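Resemach Cocina: paquete de entornos simulados para aprendizaje de manipulación

Inicio > Software > Entornos > Resemach Cocina

Quienes nos conocéis desde los tiempos de Pludska sabéis que llevábamos mucho dándole vueltas a un paquete de cocinas simuladas que sirviera para comparar métodos con un poco de rigor (y sin pasarse media tesis colocando armarios a mano, que también nos ha tocado). Resemach Cocina reúne 18 distribuciones completas, con encimeras, cajones, estantes y electrodomésticos, y cada una se puede volver a texturizar por entero sin tocar la geometría.

El paquete incluye 3,823 demostraciones teleoperadas por Dorottya Antal y Norbert Szénási, que tienen una paciencia de santos, además de los guiones para generar variaciones de materiales, luces y objetos.
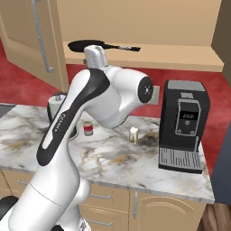 El método de referencia que entregamos, Rácz, entrena primero con las texturas originales y va cambiando los acabados poco a poco, según lo que la política ya resuelve. En nuestras pruebas, con 839 episodios de evaluación en cocinas no vistas, superó a la aleatorización uniforme en casi todas las tareas. Donde menos se nota la mejora es en abrir cajones, y Zsófia Hajdu sigue peleándose con ello, ¡así que se agradecen ideas!

Licencia académica: gratuita, previa solicitud
Licencia para empresas: 1,248 euros por equipo
Incluye: entornos, demostraciones, pesos de Rácz y código de evaluación
Próxima versión: junio, con tareas a dos brazos

Para dudas sobre la instalación, escribid a Dalal Karaki desde el formulario de soporte. Suele contestar por la mañana, y si adjuntáis el registro de errores os lo agradecerá mucho.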